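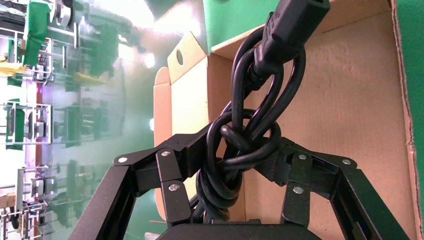 Majimbun 3: a grasp planner that finally copes with cables

I've been running Majimbun 3 on our packing cell since April and I like it a lot, so this will be a happy review with a few grumbles near the end.

Power cords were our worst item. The old planner, Pasten, treated a bundle of loops as one solid lump and aimed for the middle of it, which is fine for a mug and hopeless for a cord with a knot in it. Majimbun splits the bundle into strands, scores each crossing and picks a spot where the fingers will close on several of them at once. And you can watch it think! The viewer draws every candidate grasp over the wrist camera view, and clicking on one tells you why it won or lost.

Setup took me 27 minutes, including the hand-eye calibration. Lutz Kramer did the second cell without opening the manual (he's still smug about it).

Other things I enjoyed:
Box walls and flaps go in as soft obstacles, so the arm will go near cardboard without giving up on the plan.
Replanning is quick – 800 milliseconds on our old desktop, with the viewer open.
Logs are plain text. Bless whoever decided that.

Now the grumbles. Shiny black rubber still leaves holes in the depth data, and the default filter fills them in too eagerly. Turn it down to 3 and leave it there. The Jindberg driver also drops its connection if you rename a gripper while it's live, and Nele Wunderlich lost a morning to that one.

Grunex users should wait for the next driver update. Everyone else with cords to pack, go and try it.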